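Pineapples: One Fruit Made of Many

Have you ever looked really closely at a pineapple? Those bumpy diamonds all over the outside are amazing! Each one started out as a small flower. A pineapple plant can grow as many as 200 flowers on one stalk, and as they turn into little fruits, they squeeze together and join up into one big fruit.

Pineapples don't grow on trees, either. They grow close to the ground, in the middle of a ring of long, pointy leaves. And they are slow — a new plant can need two years or even longer before its fruit is ready to pick.

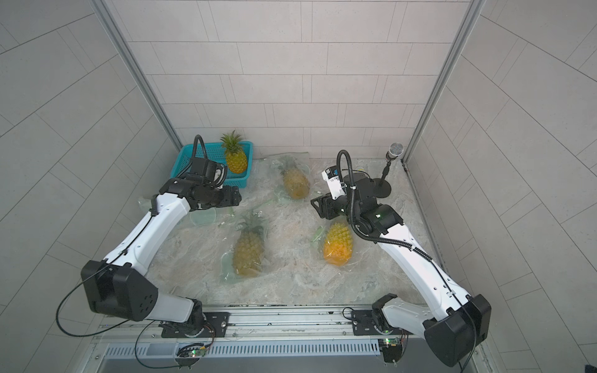
Four pineapples, one of them in a blue basket. Can you find the spiky green crowns?

The skin can be green, yellow or orange-yellow, and the crown on top is more than a fancy hat. If you twist it off and plant it in soil, it can grow roots and become a whole new plant! Azra Kovačević, who is nine, started hers on a sunny windowsill in July.

Want to try it? Ask a grown-up to help you pull off the lowest leaves, let the crown dry out for a few days, and then set it in a pot. Water it a little when the soil feels dry, and keep it somewhere warm and bright. New leaves will come from the middle, so check there first!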